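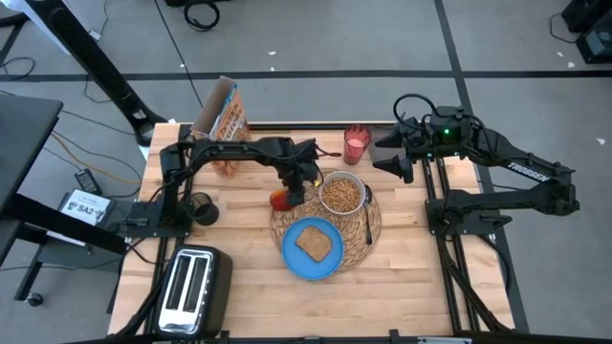

What went wrong during the Curow trials? The gripper let go of objects early while the controller went on reporting a firm grasp, and the arm carried on with its next move as if it still had them.

Papers > Robotics > Manipulation > Section 4: Failure analysis

4.2 Silent drops

We logged 2897 grasps on the breakfast task. Of these, 54 ended in what the Curow manual calls a "soft release", a kind name for dropping something. In 21 of the 54 the status line still read HOLDING two seconds later. We find this second group far more worrying than the first. An arm that knows it has dropped a glass can stop. An arm that doesn't will swing across the table and put its fingers down wherever the plan says.

The supplier's explanation, passed on to us by Gerrit Van der Merwe at Drovton, was that smooth, rounded objects are hard to hold. We are not convinced. Bread slices were dropped silently as well, and no one would call bread slippery. The grasp check reads motor current only, and a finger pressing against its own end stop draws much the same current as a finger pressing against fruit. 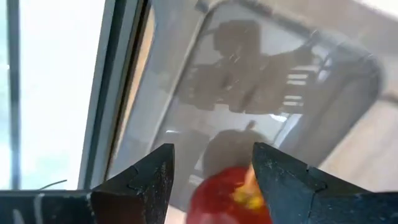 Figure 6. Wrist camera view of an apple between the gripper fingers.

Mansour, the add-on slip detector, was meant to settle the matter by using the wrist view. It caught nine of the 21 silent drops. It also halted the arm on sound grasps often enough that Bouchra El-Sayed, who ran the May sessions, switched it off for the last block, and we do not blame her. The published claim that it "removes" silent failures should be read with care, as the Trirkovton tests behind it used foam cubes and nothing else.

Until the check uses something other than current, we would not run this task with a person's hands inside the reach of the arms. Lowering the speed limit, as Drovton advised, makes a blind move slower. It does nothing to tell the arm that its fingers are empty.

2 comments | 54 shares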